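Work with us > Open positions > Housekeeping > Laundry attendant

Laundry attendant, Lindsay House

Skinstead runs furnished long-stay apartments. We are hiring for the laundry room at Lindsay House, our 58-unit building.

Positions open: 2
Hours: 40 per week, shifts by rota
Start: August
Reports to: Weronika Sikora, housekeeping manager

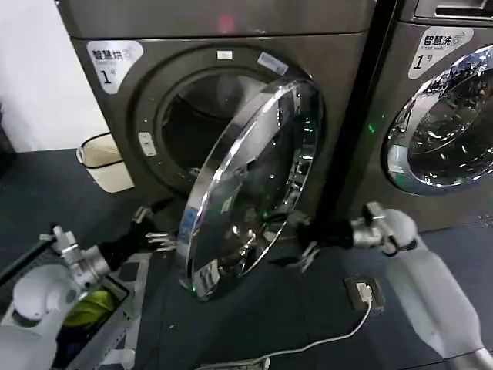
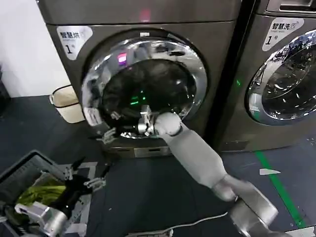

Dryer 1 on the left and washer 1 on the right, Lindsay House laundry room.

About the job

Lindsay House washes its own linen on site. Sheets, pillowcases, towels, bath mats and kitchen cloths come down from the apartments in carts and go back up folded and bagged by unit. In a normal week that is 600 pieces. Summer is heavier, when a lot of guests leave and arrive in the same few days.

You will spend most of the shift in the laundry room and the linen closet next to it. You will also make trips to the upper floors with a cart. There is a service elevator. The job does not include cleaning apartments, though attendants are sometimes asked to carry a spare set of towels to a guest.

The machines are front loaders, a washer and a dryer to each numbered pair. The main labels are in Chinese, with the machine number in large type. You do not need to read Chinese. The wash settings we use are written out in English in the binder on the folding table, and you will be shown all of them in your first week.

What you will do

- Sort incoming linen by type and color, and check it for stains, tears and things left in pillowcases
- Pretreat stains and load the washers
- Move finished loads to the dryer on the same number — a load that went into washer 1 goes to dryer 1, so the log stays readable
- Reach all the way to the back of the drum when unloading. Dark socks and face cloths are the usual things left behind
- Clean the lint filter after every dryer load and initial the log
- Wipe the door glass and the seal around each opening at the end of the shift
- Empty the wastebaskets and sweep the floor, including the gap between machines
- Fold, count and bag linen for each unit
- Set aside worn pieces for replacement and write them on the Divik sheet (our stock list)
- Tell the manager on duty about leaks, odd noises or a door that will not latch. Attendants do not open panels or attempt repairs

Guest laundry

Guests may also leave a bag of their own clothes at the desk. Each bag has a tag with the unit number. One bag is one load, and bags are never combined, even when two half-full ones come down together. If there is no care note on the tag, wash cold and dry low. Anything marked hand wash or dry clean goes back to the desk unopened.

Items found in pockets are put in an envelope with the unit number and handed in before the end of the shift.

What we are looking for

Hotel, hospital or laundromat experience is useful and will be considered, but we train people who have none. We do need someone who can:

- Stand for most of a shift, and bend and reach into low machine doors many times a day
- Push a full linen cart
- Read and write enough English to follow the binder and fill in the log
- Work alone in the room for part of the shift
- Keep to the rota, including some weekends

The room is warm in summer. Please wear closed shoes with a grip sole. We supply aprons and gloves. If you are sensitive to detergent, tell us when you apply. We use an unscented one, Nilance, for most loads, and a stronger product for kitchen cloths.

Shifts

There is an early shift and a late shift, and the two overlap for a short time so that running loads can be handed over. The rota goes up two weeks ahead. You may swap shifts with the other attendant as long as the manager on duty agrees first. Sunday is a short day, with towels and guest bags only.

Pay and benefits

This is an hourly position, paid every two weeks. The current rate is on the pay sheet, which we send to everyone who applies. You also get:

- Paid training during your first week
- Paid time off from the first month
- A meal on every full shift
- A staff locker, and free use of the laundry room outside guest hours

How to apply

Send a short message to Lwazi Nel in the hiring office, using the form under Contact, or leave a paper application at the Lindsay House front desk. A resume is fine if you have one. If not, tell us where you have worked and what you did there. Please say which shift you prefer and whether you can work weekends.

We will ask people we would like to meet to come in for a short interview with Weronika Sikora. It includes a look at the laundry room and a paid trial shift on another day. On the trial you will sort a cart, run a load from start to finish and fold a set for one unit. Speed does not matter on the trial. We look at whether the counts are right and the log is filled in.

Everyone who applies gets an answer, including people we do not invite. The ad will stay up until both positions are filled.

Recent openings
Night desk clerk, Lindsay House
Room cleaner, part time
Linen driver
Maintenance helper, weekends

Skinstead Furnished Apartments | Contact the hiring office | Copyright Skinstead | Back to top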